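Home | Stories | Repairs | People | Subscribe

Your old charger is not rubbish yet: a talk with Adelmo De Luca
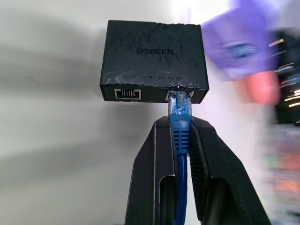
Reading time: 3 minutes

Adelmo De Luca has 191 power adapters in his workshop in Bekness, and he knows the number exactly, as he wrote it on the wall in May when he finished to sort them. "My wife wanted to know how many," he says. "I wanted to know also, but I was a little afraid."

His shop is called Treser and it stands behind the bakery. People bring him radios, lamps, electric toothbrushes and very often a bag of cables which they do not recognize any more. He started it after he left his job at a telephone company, where he repaired office equipment for many years.

I ask him what is the most common mistake. He does not think for long. "They look only if the plug fits. The plug is the last thing. First you read the voltage, then the current, then the polarity, and after this you may look at the plug." He tells about a customer who connected a nineteen-volt laptop supply to a small twelve-volt speaker. The speaker stayed in Bekness, for parts.

The label should be readable, he says. If it is rubbed away, he tests the adapter with a meter before he gives it to anybody. Scratches on the case do not worry him. "The outside is only the coat. A crack, this is different. With a crack I don't discuss, it goes to recycling."

He also listens. A supply that buzzes loudly, or smells of something burned, he unplugs at once, and he asks his customers to do the same at home and not to wait for the weekend.

On prices he is calm. A tested adapter costs five dollars, the same for everyone, and last year he sold 495 of them. Rosario Pagano, his neighbour and now his helper two afternoons a week, believes that it should be more. "He spends one hour with a person for five dollars," Pagano tells me from the other side of the counter. "And then he makes them coffee."

De Luca would like that the town opens a proper collection point, so that the good pieces are separated before the truck comes. He has asked for it already twice. The cost would be 2,000 dollars for shelves and a testing bench, and he has offered to teach the testing himself.

Before I leave he asks what I have in my own drawer at home. I admit to one shoebox — maybe two. "Bring them," he says. "But put labels."

Recent stories
The last shoemaker in Lubis
How to keep a sewing machine for 100 years
Winter tires: a mechanic in Flisness answers
Colour and glue: mending a kitchen chair

Contact us | © Repairs and People | Back to top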